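4.2 Setting up the table

I built the whole thing in a shared workshop, on a table that other people also want, so the first rule was that everything had to go up and come down in one evening. I threw a blue-gray cloth over the table (it hides the scratches and gives the color tracker something calm to look at) and hung brown curtains behind it. The arm came secondhand through Stöcker, the hand is a Prustum kit I put together over a very long March, and the software that ties them together is my own, called Kikico. It's not pretty code, but it runs!

For objects I went with stuff I already had lying around. Paper cups turned out to be my favorite test by far. They weigh next to nothing, so a finger that comes in a hair too hard just shoves them away, and you can hear it from across the room. I set out three of them upside down, with a bell, a snack bag and a tape measure farther back as clutter, and then let the hand go in from the side. Figure 3 shows the thumb at the leftmost cup, with the upper fingers curled forward over the table.
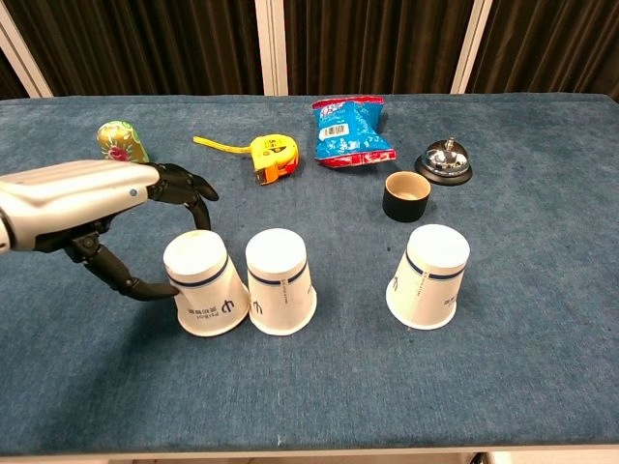 Figure 3. Side approach to an inverted paper cup. The thumb touches the cup near its middle; the other two cups stand to the right.

4.3 Logging and what I kept

Every attempt went into a plain text log, one line each, with the joint angles and the motor current in the thumb. I ended up with 1,406 lines, and I read far too many of them by hand before I wrote a script for it (lesson learned). I threw out the first 40 attempts, when the wrist zero was still drifting and I hadn't figured out why. It was a loose set screw, of course.

The rest I split into 2 groups, slow approach and fast approach, using the Domuvitz timing file to decide which was which. I didn't tune anything between the groups, so whatever differences show up in Section 5 come from speed and from my own messy resets of the cups.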